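Notes from the Sorting Room at Pandgate

I have been responsible for staffing at Pandgate for some years, and I was asked by several colleagues to set down my view of the changes introduced since November. I do so in a personal capacity.

The packing line was automated first. It now handles 600 trays in a shift, and the four people who formerly worked on it have moved to other duties. Two went to dispatch. Bakari Kimaro and Vivek Mittal chose the sorting room, where mixed produce is picked with hand-held grippers and each pick is recorded for the machines that will follow.

The work is quieter than packing and, in Bakari's opinion, more tiring for the wrists. We have therefore set a limit of 138 picks before a break. Vivek would prefer a lower figure, and the matter remains open. Pay grades were not altered, although the job titles were, and I regret that the letters explaining this went out late.

Round fruit has taken up most of our time. Walnuts and tomatoes share a tray with citrus, and a grip that suits one may bruise another. New staff are asked to close the fingers slowly – speed is not measured in the first month. 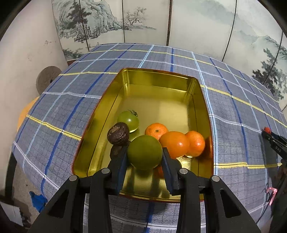

A green fruit held between the gripper's fingers, with oranges, walnuts and a tomato in the tin.

Digby Ngata will take over the training rota from me. Questions about shifts should go to him before the new rota is posted, and requests for a transfer back to dispatch may still be made through my office.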